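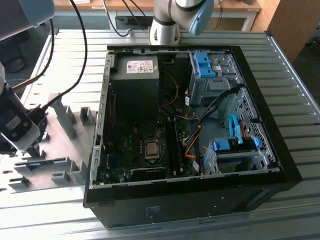 Old tower on the ribbed table, side panel off

Anyone using the Lurance teardown kit on old desktops?
Frida Kárason

Looking at the Lurance kit for our refurb shop – two arms, gripper, fixture plate, the Caron software on top. We get 50 towers in a good month, mostly office castoffs, and pulling memory and CPUs eats up the whole morning. Quote came in at 800 a month on lease. Mostly want to know if the gripper is any good in tight spots. And do the wrist cameras help or are they just an add-on to push the price up? Need to give them an answer in September.

benchrat

Had one for 6 months. Arms are fine, setup was slow. Took me a week to get the fixture positions right and teh manual skips half of it.

Gripper is bulkier than the brochure makes it look. Check clearance over the board before you sign anything – cables are the real problem, they flop over the memory slots and the finger links catch. I tuck them by hand first, every tower.

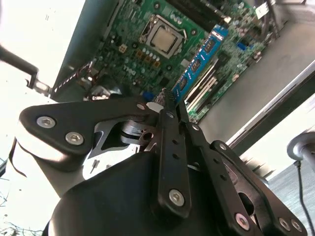

Wrist camera is worth having but you mostly see gripper in it. Black metal across most of the view, board up behind it. Good enough for lining up on a RAM module. For anything near the drive bays I go by the fixed camera instead. Also ask for the longer finger set, they dont list it.

Memory comes out well. CPUs I still do myself.

pjm_parts

800 is too much imo. Zillar quoted us less for one arm, no plate though. Get them to run it on one of YOUR machines, not the demo tower.

oldsolder

We went with Furex, no complaints. Never tried the Lurance so can't compare. Is the lease price with support or without? Ours was extra and I missed it in the paperwork.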